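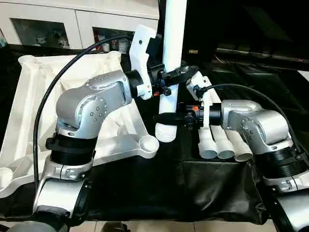
*White pipe parts on black cloth*

# Ramps at the front door: notes for the Carnegie room talk

Wednesday, July 27, 2022. Sevwood. Keep moving, room closes right after.

**Open**

- Hi, thanks for coming. I'm from Skendard, we put in ramps. Talk is about ramps in general, ours come up near the end.
- Ask how many have a ramp now. Ask how many have a piece of plywood they call a ramp. (wait for laugh, if no laugh go on)
- Restrooms down the hall, left of the elevator. Handout on the back chairs. Take two, give one to your neighbor.
- Not covering vans or lifts tonight. Different talk. If you came for van ramps see me after, I have a sheet.

**Rise first**

- Everything starts with one number. Rise = how high the door is above the ground where the ramp will END. Not the height of the steps.
- People measure the steps, add them up, call me, and the yard slopes away and it's off by a hand's width. Say this twice.
- How to do it: long straight board out from the threshold, level on top, tape down to the ground. Two people is easier. Do it with the storm door open so you see which way it swings.
- Rule: one foot of ramp for every inch of rise. So a 30 inch porch wants 30 feet of ramp, plus landings. Let that sink in. Look at faces.
- Steeper ramps get sold all the time for "occasional use" with a helper. The helper is usually somebody's wife with a bad shoulder. Don't get preachy here, just say it and move on.
- If they push back on length: it doesn't have to go straight. L shape, switchback, along the side of the house. Side door is often lower!! Ask which door the groceries come in. Look at that door first.

**Width**

- Clear width is measured between the rails, not deck edge to deck edge. 37 inches clear is what I like for a house. Goes past the chair with room for knuckles.
- Measure the chair too. Widest point, which is the push rims, not the seat. The tag on the chair gives seat width, that's the number people read me over the phone and it's the wrong one.
- Doorway is a whole other thing. Offset hinges buy you a little bit. Show hinge (in coat pocket, DON'T forget on the table again).

**Landings**

- Flat spot at top, flat spot at bottom, flat spot at every turn. Flat means flat, a hair of slope for water and that's all.
- Top landing needs room to sit still while the door swings. If the door opens OUT the landing has to be deeper. Act this out with a chair from the front row. Back up, reach, back up. It gets the point across faster than the drawing.
- Bottom landing: where does it let you off? Gravel = no. Grass = fine in July and a mess in March. Plan on a pad or a walk out to the drive.
- Downspouts. Look up before you pick a spot. A downspout that dumps on the bottom landing makes a skating rink. Had one on the east side of Sevwood, we came back and moved the spout, half an hours work.

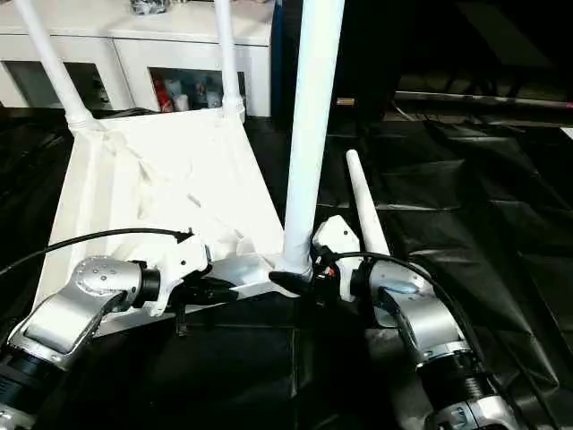
Can I put a ramp right over my old front steps?

Often you can, so long as the ramp carries its weight on its own legs and the old steps aren't holding any of it up. Have someone check the steps for rot or loose brick first, and keep in mind that whoever still walks in that way loses the stairs.

- Follow on from that: if somebody in the house walks better on steps than on a slope, keep both. A slope is hard on some knees and with some walkers. Ask everybody who lives there, including the one who says don't worry about me.

**What it's made of**

- Wood: cheap to start, looks like it belongs, any handy person can fix it. Needs upkeep. Gets slick with leaves and green stuff. Grit strips wear off, put them on your spring list.
- Aluminum: costs more going in, less work later. Comes in sections so it can come apart and go to the next house. Noisy. Tell them it's noisy! Rather they hear it from me. Also bright in the sun.
- Concrete: great if you know you're staying. Slow. Holding water against the siding is the thing to watch, leave a gap or flash it properly.
- Rubber threshold wedges: for the last little bump at the door. Cheap and they do more good than anything else on this list. Mention they can be trimed with a utility knife.
- Don't mix wood rails onto a metal deck unless somebody has thought about the bolts.

**Rails and edges**

- Both sides. Stroke patients use one side going up and the OTHER side coming down, it's the same hand. Pause here, people haven't thought of it.
- Rail has to be something a hand closes around. A flat two-by-six on top is a shelf. Nice for coffee.
- Rail runs past the end of the slope at the bottom, so you're still holding on when your feet hit level.
- Curb along each edge. Front casters are small and they wander.
- Light. Motion light at the bottom, not just at the door. Everybody lights the door.

**Weight**

- Add it all up: person + chair + bag on the back + helper if there's a helper. Folks forget the helper.
- Power chair story: customer's new chair was 160 pounds heavier than the manual one. Old folding ramp was never meant for it, bowed in the middle like a hammock. No one hurt. We swapped it that week.
- So if a power chair might be in the future, say so now. Long tail on the chair too, anti-tip wheels drag at the top and bottom of a steep ramp. Bump at the transition is where they hang up.

**Permits**

- Call the town. Even for a temporary one. In Sevwood it's one form and a sketch, and the sketch can be in pencil.
- Setbacks are what trips people. A long ramp heads for the sidewalk fast.
- Renting? Get the landlord's OK in writing before anybody unloads a truck. Condo, same, only slower.
- I am not a lawyer, say that.

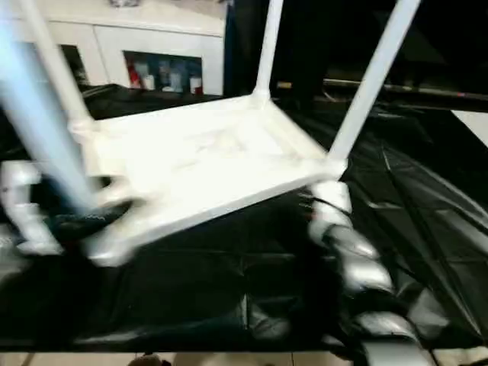
- Also take pictures of the entry before you call anyone. Straight on, from each side, one from the street looking up the walk. Put a yardstick in one of them. Saves a visit, and you'll want the before shots if the permit desk has questions.

**Rent or buy**

- Broken hip, short recovery: rent. Progressive condition: look at buying, or at least ask if the rent counts toward the price.
- Ask every company the same stuff. Who takes it out? Who fixes the lawn? Is delivery in the quote? What happens if the ground settles?
- Our rental minimum is 120 days, say it plainly, somebody will ask. Other outfits go shorter and if you only need three weeks go with them, I mean it.
- Check for loan closets. Church, senior center, fraternal halls. A lot of portable ramps are sitting in garages. Measure before you drive over for one.
- Paying for it: don't promise anything about coverage!! Tell them to call their own plan and write down who they talked to. Veterans, go to the county veterans office and start there.

**Ours (short, two minutes tops)**

- Prultlow = our modular aluminum one. Sections, adjustable legs, rails both sides included in the price.
- Usual install is one day with a crew of two. Two turns or bad ground, more like two days.
- No digging on most yards. Feet sit on pads. We come back after the first hard freeze and relevel, that's in the price as well.
- It's not right for everybody. Tiny front yard with a tall porch, you may be better off with a porch lift, and we'll tell you that on the phone.
- Sample section is by the window. Go stand on it, roll on it, kick it.

**Upkeep** (skip if behind)

- Sweep it. Leaves, sand, acorns. Acorns are murder under casters.
- No rock salt on aluminum. Plastic shovel, no metal edge.
- Spring and fall: grab each rail post and shake. If it moves, tighten it or call.
- Look under it. Wasps love the underside.
- Wood: poke the post bottoms with a screwdriver. Soft = call someone.

**Questions I always get**

- "Can you hide it?" Planting along the front side, keep shrubs back far enough they don't grow into the rail. Or run it along the side of the house.
- "Will it hurt resale?" Modular comes out. Lawn grows back. Leave it there, don't argue.
- "Can my son build it?" Probably yes. Give him the handout, the slope part is circled. Tell him to pull the permit and to build the landings bigger than he wants to.
- "How long till it's in?" Depends on the town more than on us. Don't quote a date from the stage, got burned on that last time.
- Dogs. Somebody always asks about dogs. They get used to it, put a strip of carpet runner down the first few days.

**Close**

- Homework: measure the rise, measure the chair, look up for the downspout. Card has the phone number, the web form is broken on phones so please just call.
- Sign-up clipboard for home visits is going around, make sure it comes BACK.
- Stack chairs along the wall. Sample section needs two people to carry, ask for a hand before everyone heads out.
- Get hinge.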